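Review: Ornex two-arm bench kit, after a term of use

Our student club bought the Ornex kit to replace a single-arm trainer that had worn out. It cost us 654 dollars second-hand from another school, with both arms and the power supply. The manual came as a separate download. I've used it most weeks since.

Assembly took 2 evenings. The base carriages went onto the rail without trouble, but the bolts are small and easy to strip, so use a proper driver. Calibration is the slow part. Jonas Egger wrote us a short script for it and we no longer bother with the one in the manual.

We picked cloth folding as the term project. Every team works with the same basket and the same few cloths.

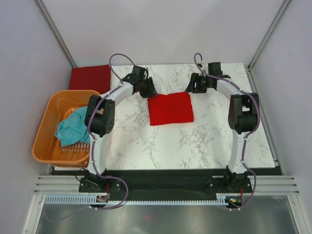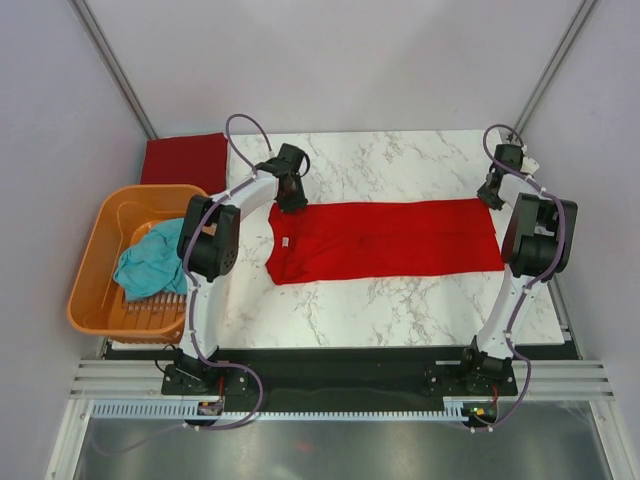

Yeom College Robotics Club, Folding Project

The red piece is the one most teams start on. Flat cotton is well within what the arms can do. Anything with a sleeve or a thick hem is harder, and the grippers tend to pick up 2 layers when you want the top one. Casimiro Alcaraz had better results after he slowed the closing speed in the settings.

The arms are quieter than our old trainer and the colour coding on the connectors is sensible. I also like that you can swap a fingertip without taking the wrist apart.

Cable management could be better. The ties that came with ours were too short and we bought our own. The software lost its saved positions twice in November, and now we back them up before we pack up.

I'd buy it again for senior students. For a junior class I'd look at the smaller Plasari kit first, as it needs less setting up. If you do get the Ornex, order spare fingertips at the same time. Ours took 2 weeks to arrive.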